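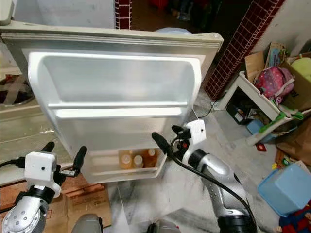

Robot Maintenance Technician, part-time

Kamora is hiring a technician to look after one two-arm robot used for household tasks. You will check the gripper fingers, wrist cameras and cables before each shift, tighten joint screws, replace worn parts and keep the service log. Full service is every 3,000 cycles.

Hours: roughly 30 a week, starting in June. Basic electrical skills required. Training on the arms is provided.

Apply through the Kamora jobs page, reference 47.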